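4.2 Portion judgments at home meals

The second part of the study asked how well people remember the size of a meal they have eaten at home. Participants kept a food diary for 6 weeks, writing down each evening meal before going to bed. A subset of 225 diaries was complete enough to be scored. Entries that gave only the name of a dish, such as "stew" or "leftovers," were kept in the count of meals but dropped from the portion analysis.

Scoring followed the scheme proposed by Theresia Eberhard, with one change. Her scheme treats second helpings as part of the same portion. We recorded them separately, as many of our participants wrote them on a new line and sometimes with a different time of day. Snacks eaten while cooking were scored only when the participant gave an amount.

Participants in Staltamon tended to describe meals by what was left in the pot, and those in Prantl by what was on the plate. The pot-based entries were harder to convert to grams and show wider spread. Soups were the worst case in both towns. Bread was recorded well when sliced and poorly when torn from a loaf. The February entries are thinner than the rest, and we did not try to fill the gaps.

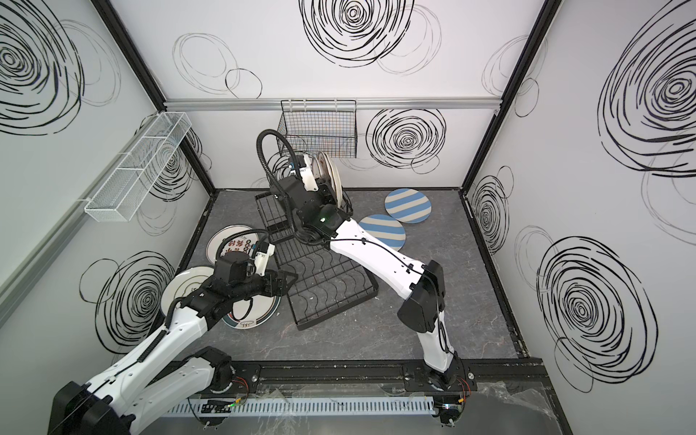 Figure 3. Two-arm workspace with plates.

Plate size is a known source of error in diaries of this kind, and we asked each household to name the plate used most often for dinner. Many gave a diameter measured across the full plate, while others measured only the flat center. The border matters here. A plate such as the one in Figure 3 with the green rim band and red characters near its center gives the eater a marked edge to describe, and diary entries that mentioned a band or printed center were coded as "marked." All other plates were coded as "plain" unless the participant added a sketch. Bowls were coded on a separate sheet, using the fill line given by the participant. Where a household in Fukeck used more than one kind of plate at the same meal, each person's entry was coded on its own.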